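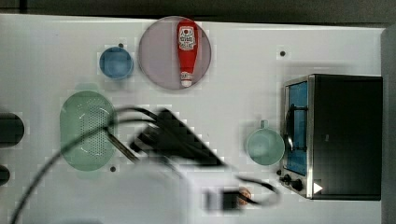

Fig. 4. Play table with the plate, ketchup bottle, bowl and colander.

Section 4: Laying out the play kitchen

By now the table is standing, level, and no longer held up by your knee. The Caldeira play kitchen comes with more pieces than any child will use at one sitting, and the steps below cover a first layout with a handful of them. You may ignore all of it and tip the crate out, as most households do by March. This section is for people who would like one good afternoon first.

Before you start

Wipe the white top with a damp cloth and dry it. White was chosen by our designer, Rogério Moura, who has no children. It shows jam at a distance, so keep the cloth handy.

The small dark holes in the top are screw holes. Leave them open. They aren't drains, whatever you are told, and raisins pushed into them will stay there until you turn the table over.

Setting out the pieces

1. Put the large round plate (the see-through pinkish one) toward the back of the table. It is the widest flat piece in the set, so it gets its place before anything else.

2. Lay the ketchup bottle down on the plate. It will stand up perfectly well, and it will also be knocked over within a minute, usually onto somebody's foot. Lying down, it has nowhere to fall.

3. Set the blue bowl to the left of the plate. Leave enough room between the two for a small hand.

4. Place the pale green colander on the left side, nearer the middle of the table, with the holes facing down and the rim facing up. Upside down it becomes a hat. Hats are covered in no section of this manual.

5. Put the toy oven down last, toward the right. Turn it so the cook can get at the front without climbing on the table.

6. Check the reach. Ask the child to touch the plate from where they will stand. If they have to lie across the colander to do it, move the plate forward until they don't.

Note: The ketchup cap does not come off. Allow time for this to be disputed.

Note: If a piece is missing, look in the oven, then in the crate, then in your coat pockets. After that, write to Vokus Spares in Ponddale and quote part list 462. Wagner Barros answers the letters himself and would prefer that you had looked in the oven.

CAUTION: The play pieces are for pretend food only. Do not put the plate or the bowl in a real oven or microwave, and do not drain real pasta in the colander. It will be suggested to you.

CAUTION: Do not enlarge the screw holes or drive longer screws through them. The Matance storage rail uses the short screws in bag 97, and the longer ones left over from the legs will come out where you don't want them.

Putting away

1. Place the bowl in the colander and put both in the crate.

2. Slide the plate in upright against the side of the crate.

3. Lay the bottle on top. If the lid won't close, something has been stored in the bowl. Take it out, decide whether it was ever food, and try again.

Fitting the storage rail is covered in Section 5.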